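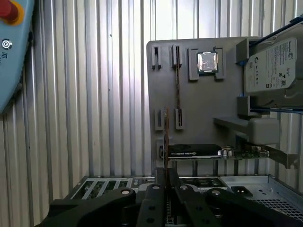 Workshop tips from the Drakix open day

I spent a morning at the Drakix open day in January, mainly to see the computer assembly demonstration. Over 400 people went through, so it paid to get to the front early. The robot was handling memory, cards and drives from an upright parts board set behind an open case, and most of what I brought home had to do with the board and very little to do with the robot. These are the bits that work just as well on a bench in the garage.

Stand your parts up

Memory modules and small cards were kept on edge in slotted holders. At home I'd been laying mine flat in a tray, where they slide over each other and you end up picking at them with a fingernail. A scrap of timber with a few saw cuts does the job. Cut the slots a touch wider than the board and sand off the splinters. Keep it on an anti-static mat if the parts are bare.

Give the heavy things their own bracket

Hard drives don't belong in the same tray as memory. Hold them top and bottom so they can't tip. I used two offcuts of aluminium angle, grey felt on the inside faces, screwed to a backboard.

Processors go in a pocket

A shallow recess, deep enough that the chip can't skate off if you bump the bench. If you don't have a router, the plastic clamshell the chip came in is fine. Tape it down.

Put the board behind the case

I always had my parts off to the left, which meant turning away from the job every time. With the board upright behind the case you reach straight ahead. Mine is 591 mm wide, only because that was the length of the shelf I cut up. Leave room for your knuckles between the two.

Hold cards by the edges

Teresa Duggan, who was running the demonstration for Drakix, was asked about this more than anything else. Her advice for hand work was to grip the edges, keep off the gold contacts, and line the card up with the slot before you push. If it doesn't want to go, lift it right out and start again. Don't rock it. She also said to check the retaining clips first – a half-closed clip feels exactly like a tight slot.

Watch the sheet metal

The inside edges of a case can be sharp, cheap ones especially. Run a strip of masking tape along any edge you'll be reaching over and peel it off when you're done. Unplug the power lead before anything else.

If you're going to the next one

Wear closed shoes, they won't let you in without them. The Bridano stand had fixture offcuts for sale at 7 dollars a bag and they were gone by mid-morning. Parking is off Quinlan Road, three minutes' walk from the door. Questions are taken at the end of each run, so write yours down.

Page updated 2020-03-01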